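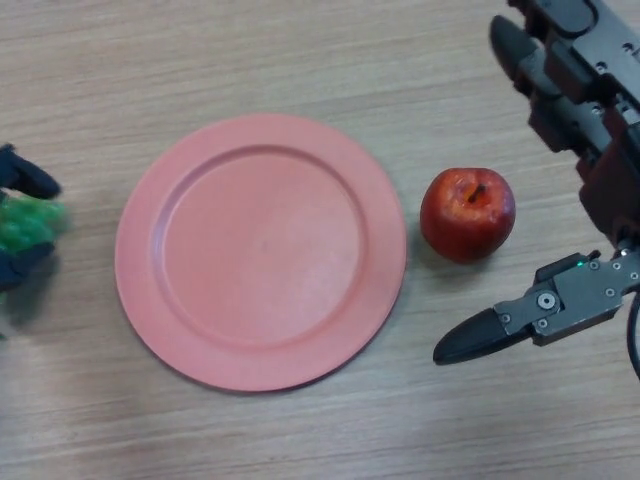
Ngaio Kingi told us she joined because she thought fruit would be the easy part, and that by her second week she was dreaming about grapes. We hear some version of that from most new members, and we love it!

We are the Protcombe Robotics Club, an after-school club for anyone at Protcombe School who likes building things, fixing things or arguing (politely) over why a thing fell on the floor. You don't need to know how to code. You don't need to own a screwdriver. If you can show up and pay attention, we can teach you the rest.

What we work on

Our big project is called Folitz, and the goal is setting a table with two hands. An apple, a bunch of grapes, a plate – that's a whole afternoon for us, and a really good one. An apple is firm and round and wants to roll away. Grapes squash, and the bunch changes shape every time you pick it up, so a grip that was fine a minute ago may be all wrong now. Getting the left hand and the right hand to share one plate without bumping into each other is harder still, and it's the part our older members get most excited about.

We keep a log of every try, good or bad. As of Monday, June 3, 2019, the log stands at 3,324 tries, and a lot of those end with the word "dropped." New members read the log before they touch the controls. Some of the notes are pretty funny.

How the club runs

Members work in teams of four. Each team spends three weeks on one job and then switches, so everybody gets time with the hands, the code and the log. Please switch when it's your turn, even if you've just gotten the grip right – write it down and let the next team try it!

Once a year we take part in the Testard Challenge, where six schools get the same set of table tasks and a day to show what they can do. We go for the tasks, and also for the chance to look at how everyone else built their fingers.

Joining

New members start in September. Come by the workshop after the last bell and ask for Paul, who has the sign-up sheet and the spare safety glasses. Tie back long hair, wear closed shoes, and please don't eat the fruit until practice is over.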